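# Visit to the Motaldale student robotics project

I went over to Motaldale in December with Saranya Namboodiri, who teaches the other section of our intro class. We wanted to see how their second-year students run a project on robot handling before we try one ourselves. 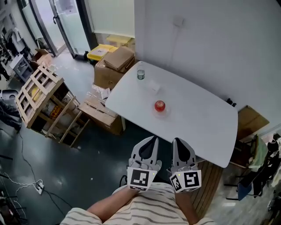
The project is called Drutico. The students are trying to teach a small arm to move everyday things on a table, mostly food and drink. They do the task themselves first with hand-held grippers, one in each hand, and the recordings go into training. Annapurna Chowdary leads it this year. Kwabena Kwofie handles the recording side and Abhishek Chauhan does most of the code.

We got there at 10 in the morning and Annapurna went straight into the work. The task for that week was fruit on a dish. An apple has to be picked up from the dish, moved to another spot on the table and put back. The person recording sits for it. Each gripper has a block of printed black-and-white markers on it, and the software uses those to work out where the gripper is. Kwabena said the students forget this and turn their wrists too far, and then the run has to be thrown out.

They had 77 good runs of the fruit task when we visited and 23 rejected ones. Saranya asked to see a few of the rejects. Most were wrist turns. In a couple the apple rolled off the dish, and Annapurna would like to keep those in a separate folder – Abhishek is against it for now.

Both of us had a turn. Squeezing the gripper is easy, but judging depth is hard at first, and I pushed the apple away twice before I got hold of it. Saranya did better. The students let new people practice for a full session before anything they do is saved.

After lunch we saw the arm in the Craddock building, a short walk away. It ran last month's task, moving a bottle from one side of a table to the other. It was slow. It dropped the bottle once and stopped short once, and the other tries were fine. Tumaini Kariuki looks after the arm and keeps a paper log of every fault, with the time and what was done to fix it. I asked for a blank copy of the log sheet and have it in my folder.

Some notes for our own class:

- Two students per station. One records, one checks the run and writes it down.
- Swap after every ten runs. Their hands get tired.
- Decide what counts as a bad run before starting. They changed their rule partway through and had to go back over everything.
- Adov, the labeling tool they use, takes a while to learn. Abhishek offered to send his setup notes.

Saranya is writing up the equipment list.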